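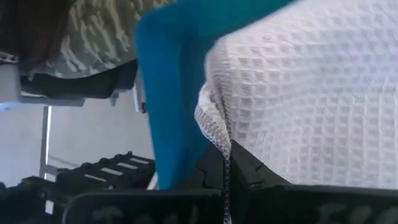 Grelisgate Open Day Cloths

README, second go. The first one was four lines long and Nanami said it read like a note for the milkman, so I've sat down with a pot of tea and done it properly.

These are the recordings we made at the Grelisgate open day in March, when we had the two-arm bench running all Saturday and let people come up and have a go at folding cloths with it. There are 300 recordings in the folder. They belong to a bigger pile we call Desa, which stands at 2,327 recordings now that these are in, and if you already use Desa you can drop this folder in next to the others and it should load without any fuss.

I'm Horacio (Horacio Lagos, if you're writing to me for the first time), and I look after the cloth side of things. I was also the one standing by the bench for most of the day, so a lot of what follows is from memory plus the notes Nanami Uchida kept in the log. Where the two disagree, believe Nanami.

What we were up to

The job is simple to say. Take a cloth, open it out, fold it, put it on the pile. People do it while thinking about something else entirely, and it is still hard for two grippers, because a cloth never sits the same way twice and half of it is always hidden behind the other half. We wanted plenty of different people driving the arms, with all their different habits, and an open day is a lovely cheap way of getting that!

We ran it in turns. One of us drove for a bit to show how it went, then a visitor drove, then back to us while people asked questions. Of the 300, 47 were driven by visitors and the rest by Isamu Ogura, Florian Le Goff and me. The visitor ones are marked, and please do look at them separately, they're a different animal. We know where the cloth is going to slip and we slow down before it does. Visitors go straight in, drop it, laugh, and pick it up by a completely different bit, and I think those are the most useful recordings we have.

The youngest driver was eleven and came with her grandad. She got the hang of passing a cloth from one gripper to the other faster than I did in my first week, and I have had to hear about that from Isamu ever since. Her grandad wanted to know if it could do a fitted sheet. It can't. I can't either.

How the day went

Doors were at ten. Isamu had been in since eight sorting out the left wrist camera, which had come up with the wrong exposure, and the first batch was recorded before he'd quite finished. Those are in there, they're just a bit dark, and they carry the flag "dim" in the notes column.

Mornings at these things are quiet and then everybody arrives at once after lunch. By two there was a proper queue and Florian started handing out slips of paper so people could go and see the rest of the building and come back. Sohail Khokhar, who was meant to be doing the talk upstairs, spent most of the afternoon down with us answering the same three questions with great patience: is it thinking, how much does it cost, and when can I have one. (Not in the way you mean; more than my car; no idea.)

The talk did happen in the end, at half past three. If you find a gap in the timestamps, that's us, upstairs, listening to Sohail. 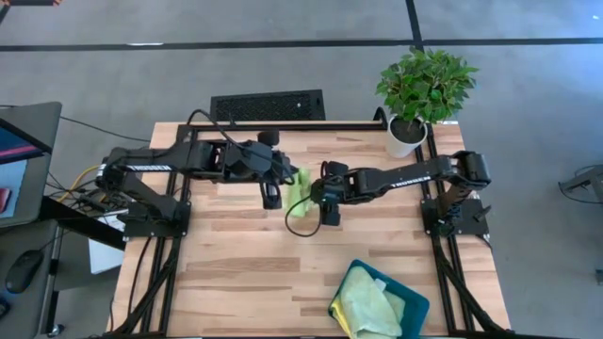 The bench itself is the same one as in the earlier Desa folders, so nothing about the geometry has moved. Each arm has its own wrist camera and there's one more looking down over the lot. We drive with a pair of small leader arms that you hold, and the big ones copy you. It takes a minute or two to stop trying to look at your own hands.

What changed is the cloths. We'd asked people to bring an old one from home if they felt like it, and they did, far more than we expected. Before this, Desa was nearly all plain flannels bought in one go, very well behaved and rather boring. Now there are waffle ones and frayed ones, a bit of camouflage material, thin things, thick things, bright things and one tea towel with a scorch mark in the shape of an iron. The frayed ones are a nuisance in the best way. Threads get down between the fingers and the cloth doesn't let go when you think it has, so the driver gives the wrist a little shake, and you'll see that in the joint angles as a quick wobble just after the gripper opens. It isn't noise! Please don't smooth it out.

What's in the folder

episodes/ has one folder per recording, numbered from the start of the day. Each holds the three camera videos, the joint positions and the gripper openings for both arms.

log.csv is Nanami's log, one line per recording. The columns are:

episode: the number, same as the folder
time: start time, by the clock on the recording machine
driver: staff or visitor, and nothing more than that
cloth: a short name for the cloth, typed by whoever was nearest
task: see further down
ended: done, dropped or stopped
notes: anything at all

split.csv is a suggested split for training and testing. I kept every recording of a given cloth on the same side of the split, so you aren't testing on a towel the model already knows. Use your own if you prefer, but do check the cloths if you do.

A word about the cloth column. It was typed in a hurry by several people and it shows. Florian writes "serviette" for things I would call a flannel, and what one of us called teal another called blue. I went through and fixed the ones I was sure about and left the rest. If you want clean colour labels you'd best make your own from the videos.

The tasks

handover: one gripper holds the cloth and the other takes it
open: get the cloth spread on the table from a crumpled start
fold: fold it at least once, any way you like
tray: put the cloth in the tray
free: whatever the visitor fancied

Handover is the biggest group, mainly because it makes a good show and people at the back could see it. Open is the hardest and has the most drops. Free is a proper ragbag. Somebody tried to tie a knot and got further than you'd think, somebody else played tug of war between left and right until Isamu coughed politely. I nearly left those out. Sohail talked me round, and he was right, they're good for pulling forces if nothing else.

Things to watch out for

The clock on the recording machine was 11 minutes fast all day. I haven't corrected it, so the times in log.csv and in the videos agree with each other but not with the real world. It only matters if you're trying to line things up with the other open day stuff from Hurndale, who had the stand with the conveyor and kept better time than we did.

Ended means what the driver said at the time. Some of the "done" folds are what I'd call generous, and I didn't go back and mark people down.

The wrist cameras get very close to the cloth and go soft when they do. In a good few stretches there's nothing in view except fabric. I've kept them all in, as that's what the arm has to work with in real life.

The room was bright and evenly lit the whole time, so don't expect anything trained on this alone to cope with a lamp in one corner and a window in the other. The older Desa folders have more variety there.

There's a batch where the right gripper was closing slightly late. Isamu tightened something just before the talk and it behaved after that. Notes column again, look for "lag".

People and permission

Every visitor who drove signed the sheet at the door saying we could keep and share the recording. We didn't write names down against episodes and there's no sound in any of the videos. If you come across a face or anything else that looks like it ought not to be there, tell me which episode and I'll pull it the same day.

You can use the recordings for research and teaching. If you put them in a paper, say "Grelisgate open day, part of Desa" and that'll do nicely. If you want them for something you're going to sell, ask first, I don't bite.

If you came on the day

Thank you, it was great fun and I lost my voice. Quite a few of you asked whether you could find your own go, and the answer is sort of – there are no names, but if you remember the cloth and whether it was before or after the talk you can usually track it down in the log. The lady with the scorched tea towel, yours came out very well and I've still got it here in a bag with your slip. Same goes for the rest of the cloths that didn't get collected. They're washed.

We're hoping to do it again, and next time with a second pair of leader arms so two people can drive one arm each. Florian thinks this will end in tears. I can't wait.

Changes

v2: this README, split.csv added, cloth names tidied where I could
v1: first upload, the milkman note

Related items

Desa: main README and loading scripts
Desa: plain flannels, first bench
Sakamoto leader arms: set-up notes and spare parts
Hurndale: conveyor stand, open day recordings
Grelisgate: getting here, parking and doors
Isamu's wrist camera exposure checklist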